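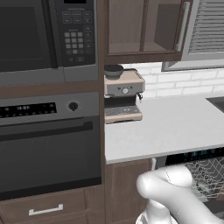
One member asked whether the Grulstead hall would be free for the whole weekend this time, as packing up the seed tables on the Saturday night last year was a real slog. Yes, it is ours both days - wonderful news!

Seed Swap and Harvest Supper, planning meeting, 11 Apr 2025

Last minutes: accepted, with the spelling of Banier Street fixed.

Seeds: what a haul! We have 179 packets labelled already, and the broad beans from the Yan plots are still to come. Anyone with spare envelopes, please bring them along (small ones are best for the lettuce).

Supper: pumpkin soup again by popular demand, plus a second pot without cream. Jakis Bakery will do the rolls at last year's price, and we were all thrilled.

Flyers: almost 1000 printed. Letterboxing starts Monday, north side of the creek first.

Tickets: $2 for kids, adults by donation. The hall seats 90, so bookings are a must for supper.

Fruit tree pruning day: moved to July, and there was a great deal of excitement about the old quince. Bring secateurs and gloves.

Action: thank-you card to Jakis. Colour proofs of the poster to be emailed out.

Closed 8.40 pm.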